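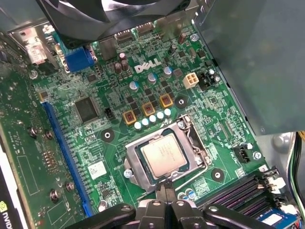

The woman who runs the repair counter at Juditz would like you to stop putting your computer on the carpet.

"I don't care what kind of carpet," she says. "People tell me it's a nice carpet. The nice ones are worse."

Juditz occupies the narrow half of a former shoe store in Prurkthorpe, and it still has the slanted little stool for trying on loafers, where customers now sit to receive bad news. She took over the lease in December, eight months before the rest of the town began working from its bedrooms and discovered what its computers sounded like. Business has been good. She is a little embarrassed about how good.

"I had a man in here who'd been shouting over his fan on calls since March. His coworkers thought he lived by the airport."

What she fixes, mostly, is old. Office desktops, bought in bulk by somebody's employer and sold off cheap, make up the bulk of her bench work, and she speaks of them the way other people speak of mules. The cases open without a fight. The parts are easy to find. A used one, cleaned and given more memory, leaves her store with a 12-month promise written on an index card.

"I don't call it a warranty. A warranty has a phone number you can't get through on. With the card, you just come in and wave it at me."

She learned the trade at Flelteck, a mail-order parts warehouse out by the highway, where she spent 8 years in returns. The shelves held up to 4,000 items on a bad week, each with a note from the buyer explaining the fault. She read all of the notes. Her favorite, which she can still recite, said only: "Does not go."

"Half of them went fine. Somebody hadn't pushed a cable in all the way. I'd push the cable in, it would go, and we'd sell it again to a person who would also not push the cable in."

Asked whether she ever tells a customer to give up and buy new, she takes a while to answer, and looks over at the stool.

"Sure. If the board's dead and you've got 2 kids in online school, I'm not going to make you wait on a part out of principle. But they want me to say it was a good computer first. So I say that."

She keeps the counter open until six, except Thursdays, when she closes at noon and walks down to Costa, the sandwich place on the corner, whose cash register she has been keeping alive in exchange for lunch. The register is older than she is. It has never, to her knowledge, been on a carpet.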